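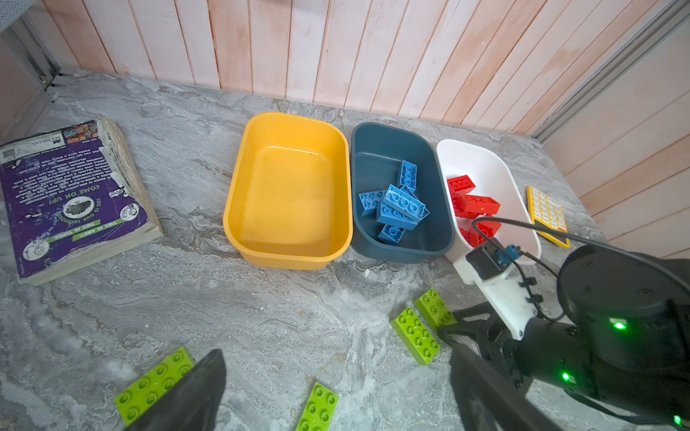 2 min read

Robot teaching by demonstration

Robot teaching by demonstration is a way of getting a robot to do a job by having a person do the job through it. The person either takes hold of the arm and moves it (hand guiding) or steers it from a short distance with a second set of controls (remote control, or teleoperation). The robot records its joint positions and camera views the whole time, and those recordings become the material it learns from. No line of code has to say where a brick is or how hard to squeeze it, and that makes the method wonderfully open to people who have never programmed anything!

Sorting by color

Toy bricks are a favorite starting point. They're chunky and cheap, and they land at every possible angle. In a typical sorting task each color has its own tub: light blue bricks in a dark teal-gray one, red in a white one, with a yellow-orange tub standing empty and lime-green bricks still scattered on the floor in front of the gripper. A brick with its studs up is a very different thing to grab from one that is tilted, and a good set of demonstrations has plenty of both.

Other objects are often left in view, such as a well-read paperback or a studded baseplate. A robot trained only on a bare floor can be thrown off badly by its first book.

Hand guiding

In hand guiding the motors go slack enough for a person to push the arm along. It feels natural within minutes, and the teacher can sense contact directly through the arm. The drawback is that the teacher's own hands and sleeves get into the camera views, so the recordings differ from what the robot will later see when it works alone.

Remote control

Remote control keeps the person out of the way. The Kuser controller, a small copy of the arm that the teacher moves by hand, is the best-known design among hobby groups, while the Tipoki handset uses a trigger for the fingers and wrist motion for everything else. A camera near the gripper gives a close look at the fingers and whatever lies between them, and it's a delight to work from once you get used to the view swinging with every turn of the wrist.

How many demonstrations?

The Stondik brick set, released in April, has 73 demonstrations recorded by 14 teachers. A later set from the Jillormont workshop used 27, all by one person, and its robot was smoother but far more easily confused by a moved tub. Variety among teachers seems to help a great deal.

See also: Hand guiding; Gripper; Imitation learning

Filed under: Robots & Automation > Learning Methods

16 shares

We use cookies to remember your reading settings. Accept | Manage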